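Call for Participants: Gevik Tabletop Basketball Study

July 9, 2025
By King-fai Mak, Office of Study Participation

The Florutus Institute for Play and Recreation invites applications from adults who wish to take part in the Gevik Tabletop Basketball Study. The study will prepare a set of rules, a scoring sheet and a setup guide for a small basketball game that can be placed on an ordinary table and put away after use. A total of 40 places are available. No experience with basketball, on a court or otherwise, is required.

Background

The Institute has maintained a program on tabletop games for shared spaces since it moved to Drekau Hall. Libraries, day centers and waiting areas regularly ask for games that take up little space and can be understood quickly by people of different ages. Tabletop basketball has been among the most frequent requests, but the sets in use differ in the height of the hoop, the distance from which a shot is taken and the way points are counted. During the first stage of the study, staff recorded 3,121 shots under several versions of the rules. The second stage, for which this call is issued, will ask members of the public to use the game and comment on it.

The game

Each set consists of a small basketball, a miniature hoop and a wooden picture frame that serves as the backboard. The hoop is attached to the front of the frame, and the frame stands upright on a green mat. Players take turns from marked positions agreed upon before play. A shot counts when the ball passes through the rim from above. Whether a shot that strikes the wooden border first should earn the same points as a clean shot is one of the questions still open, and participants will be asked for their views.

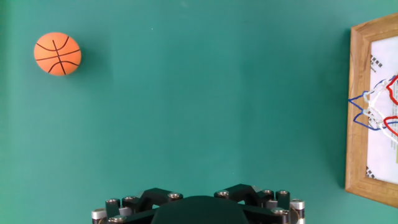
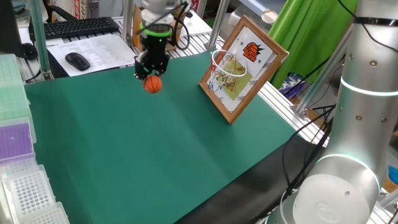
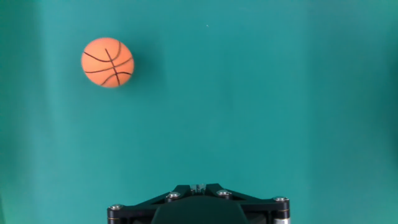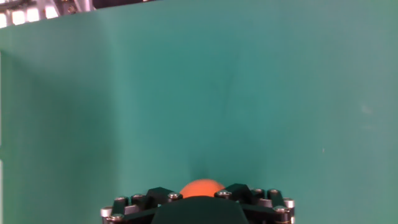

Table setup for the Gevik study. The small orange basketball appears in the first three views and the framed hoop in the first and second; the fourth shows the green surface with an orange ball but no hoop.

What participants will do

Each participant will attend two sessions at Drekau Hall. In the first, participants will set up the game from a written guide, play a short series of turns under a fixed set of rules and complete a form. Staff will not assist with the setup unless asked, and any step that proves difficult should be noted on the form as it occurs.

In the second session, participants will play in pairs under revised rules. Each pair will keep its own score. The session closes with a group discussion led by Matvii Nechyporuk, who is responsible for the written guide. Comments on the placement of the frame, the grip and size of the ball, and the wording of the rules are all welcome. Skill at shooting is not being assessed, and individual scores will not be published.

Who may apply

Applicants must be 18 years of age or older and able to attend both sessions. They should be comfortable reading a short set of instructions in English. The game may be played seated or standing, and table height can be adjusted on request. Applicants who need other arrangements are asked to describe them on the application form so that a suitable time can be offered.

Members of the Institute's staff and their immediate families are not eligible. People who took part in the first stage may apply, but places will be offered first to those who have not seen the game before.

Payment and expenses

Participants will receive a gift card at the end of the second session. Local travel costs will be repaid upon presentation of a receipt. Participants who withdraw after the first session remain entitled to travel costs for that visit.

Records and consent

A consent form will be provided before the first session and must be signed before play begins. Completed forms and score sheets will be stored under a number, and names will be kept in a separate file. Participants may ask for their records to be removed at any time before the study report is completed in November.

How to apply

Application forms are available at the reception desk in Drekau Hall and may be returned there by hand or by mail. Applicants should give their name, a telephone number or mailing address, and the times of day at which they are generally free. A brief statement of any games played regularly at home or elsewhere is helpful but optional.

Applications will be read in the order received. Those selected will be sent a letter with both session times and a copy of the consent form. Applicants who are not offered a place will be kept on a waiting list unless they ask to be removed.

Questions about the sessions should be addressed to Matvii Nechyporuk. Questions about eligibility or payment should be addressed to King-fai Mak. Both may be reached through the reception desk, Room 13, Drekau Hall.

Related items

Radebe Game Library: Revised Lending Hours
Participants Sought for Large-Print Card Game Review
Gevik Study: Summary of the First Stage
Visiting Drekau Hall: Entrances, Parking and Access
Part-Time Opening: Workshop Assistant, Games and Models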